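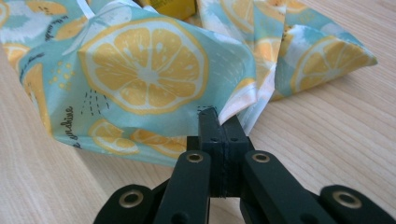 Trollemik Kitchen Linen Care Survey: Read Me

Collected and written up by Yara Sfeir. Version 4.

What's in it

286 written answers from people who wash their own kitchen linens: dish towels, napkins, aprons, tablecloths. Each row is one person. Columns cover fiber, wash setting, detergent type, drying method, and a free text field called "complaint."

Why I made it

Care advice gets repeated a lot and checked very little. Vinegar "sets" dye. Salt does too. Cold water saves prints. I wanted to see whether people who follow these rules report less fading than people who don't. I still don't think I know.

Files

answers.csv: the cleaned table
answers_raw.csv: same rows, original spelling
codes.txt: what the short codes mean

Known problems

Fading is self-reported. I never saw the towels. One person's "a little dull" is another person's "ruined," and the five-point scale doesn't fix that.

Most people guessed at fiber content. Anyone who wrote "linen" may well have meant cotton. Treat the fiber column as a rumor.

The vinegar group looks slightly better off. They also wash less often, so please don't quote the vinegar result alone. Version 2 was quoted that way on the Nernard forum and I'm still getting mail.

Blank cells mean skipped. They do not mean "no." Version 3 mixed these up in the drying column, and anything you built on it should be rerun.

What I would not use it for

Picking a detergent. Settling an argument. Any claim about how many washes a print survives. The figure of 200 washes that goes around did not come from here, and I'd like to know where it did come from.

Use and changes

Free to copy and edit. Keep this file with the data. Corrections go to the Zein list, which I read on Thursday evenings. Please include the row number.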